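How I fold and store baby clothes and small linens (so I can find them again)

Posted 23 September 2022

My nan ironed her tea towels. I don't, and I'm not going to tell you to either, but after our second bub arrived I got sick of digging through a drawer of scrunched-up singlets at two in the morning and finally worked out a way of folding the small stuff. It's a bit of a mash-up of what Mum taught me and what I picked up from Fotis Dimitriou, who ran the linen room at the Plevesance guesthouse when I did a summer there. He could get through a whole trolley of hand towels while telling you about his tomatoes.

What you need

A flat, clear surface at about hip height. The bed will do but it's too soft, and you'll end up with a sore back. I use the kitchen bench once the brekkie things are gone.

Something to stand the folded bits in. Shoeboxes are fine. Mine are old Gimlow seedling trays that I scrubbed and left in the sun for a day.

A pencil and some masking tape for labels.

Get it dry first

I mean properly dry. Feel along the hems and the neckband, where the cloth is doubled over, because that's where the damp hides. I had a whole box of face washers go musty last July when it rained for what felt like the entire month and I got impatient. Had to wash the lot again, then hang it over every chair in the house. If you're not sure, leave it on the airer overnight.

Give each piece one good snap by the corners as it comes off the line. That does most of the work of an iron, and the kids think it's hilarious.

The long fold

Almost everything small starts the same way, with a long strip.

1. Lay the piece down with the longest side running away from you. Shirts go face down.

2. Smooth it from the middle outwards with the side of your hand. Don't drag it or you'll stretch the knit.

3. Bring one side in to just past the middle. If there's a sleeve, flip it back on itself so it sits inside the strip.

4. Bring the other side over the top. You should have a strip a bit longer than it is wide, with the bottom edge square.

5. Go back and fix the top end. It always bunches on me, especially if there's a collar or a thick hem, so I open out the last bit and lay it down again. 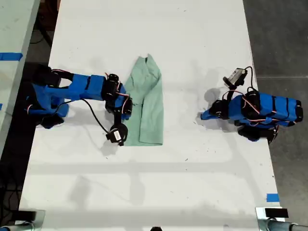
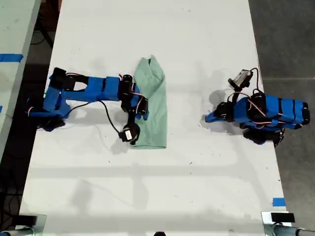
Pale green cloth in a long strip, square at the bottom and still crumpled at the top end.

Once the strip is flat, fold it up from the square end. Do it in half for anything tiny, or in thirds for a hand towel. Kumaresan Kartha from my mothers' and fathers' group rolls his instead, and his drawers look terrific, but mine unroll as soon as a toddler gets near them.

Try standing the finished piece on its edge. If it flops over, the folds are too loose or you need one more of them. Bath towels won't stand no matter what you do - I just stack those on the shelf.

Things that need a different approach

Fitted cot sheets: tuck the corners into each other, two and two, then lay it out and fold as if it was flat. It'll never be perfect. Shove it in a pillowcase with its matching bits and move on.

Muslin wraps: fold in half three times before you do the long fold, otherwise the strip is ridiculous.

Woolly things: keep these flat and away from the heavy stuff. I've got a little jacket that came down from my great-aunt at Stalemham, and it gets its own box with some tissue paper. I also put a sachet of dried lavender in there, which I top up when I remember to.

Bibs: I gave up. They live in a basket.

Boxing it all up

Stand the pieces in rows, fold side up, so you see a line of soft edges and can pull one out without wrecking its neighbours. Don't jam them in! You want enough room to slide a hand down the side. I put the next size up at the back of the box and the current size at the front, and when the front gets thin I know a growth spurt has been and gone.

Labels go on the short end. I write the size and the season, nothing fancier. My sister has a colour-coded system with a key taped inside the wardrobe door, and good on her.

For outgrown things I'm keeping, I use the lidded tubs from Kyriakidis, the homewares place near the station. Wash everything before it goes in, even if it looks clean, as old milk stains turn yellow in storage and are a pain to shift. The tubs go on top of the wardrobe, well away from the bathroom wall.

Next I want to tackle the sock situation, so if you've got a method that survives a four-year-old, pop it in the comments.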